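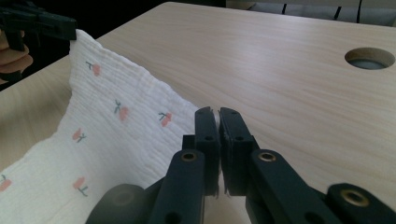 KARHAM, December

Why do towels soak up water?

Spill a drink and someone will reach for a towel. A plastic bag would only push the puddle about. The difference is in the threads.

Most towels are made of cotton, which comes from the fluffy part of a plant. Cotton is mostly cellulose, and water clings to cellulose very easily. The threads also have tiny gaps between them. Water creeps into these gaps by itself — scientists call this capillary action. 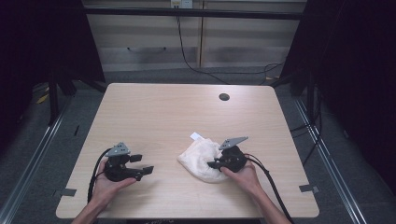 Loops help too. Many bath towels are covered in small loops of thread, so there is more cotton for the water to touch. A towel left crumpled on a table, like the white one here, can soak up a spill, but it will dry slowly afterwards. Air cannot easily reach the folds inside. Spread it out or hang it up.

Try it yourself: dip one corner of a dry towel in a cup of water. Look again after 20 minutes and see how far the water has climbed.

Words by Leonie McKinnon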